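Carpet beetle spray left tacky patches on wool rug, can I reapply?
Pests and Pantry board, Serkanside Community Help
Posted 02/07/2021 by rugrat_ginport

I used a water-based surface spray on a wool rug in our spare room in Ginport after finding carpet beetle larvae along the skirting. The label said to hold the can at arm's length and keep moving. I went too close in places and now there are tacky patches, a slightly darker colour than the rest. I'm still finding larvae under the bed. Can I spray again over the same spots, or do I need to clean the rug first? The rug is 2 years old and was not cheap. We have a cat, currently shut out of the room.

brostbridge_bev
Don't respray over the tacky bits. It's residue sitting on top of the pile and another coat will make it worse. Blot with a cloth dampened in cool water, don't rub, and let it dry with the window open. Try a corner first in case the dye runs. Wool hates heat, so no hair dryer.

Then vacuum properly. Both sides of the rug, the floor under it, the gap below the skirting, under the bed and inside the wardrobe. Empty the vacuum into a bag outside. I did ours every second day for 16 days and that got rid of more than the spray did. Check for a food source too. Ours was an old wool jumper in a box that I'd forgotten since November.

If you do respray, read the label for the minimum gap between treatments. Keep the cat out until it is fully dry, and longer if the label says so.

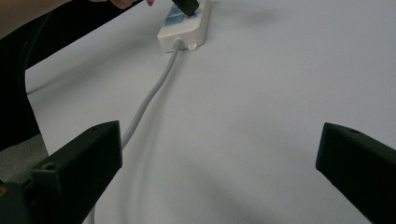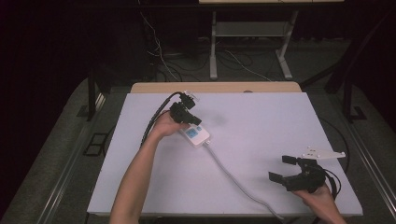
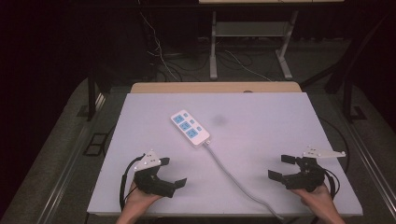
I should add that finding larvae for a while after treatment is normal. Eggs hatch later and most sprays don't touch them. Put a couple of sticky traps on the windowsills, as the adults head for light, and write down what you catch each week. If the numbers aren't dropping, ring someone licensed. Teixeira Pest Services did our hallway and charged $90 for the one room.

oldshed10
Just chuck the rug in the sun for a day. Mum swore by mothballs but they stink and you can't have them near a cat. Had beetles for years, never bothered me much.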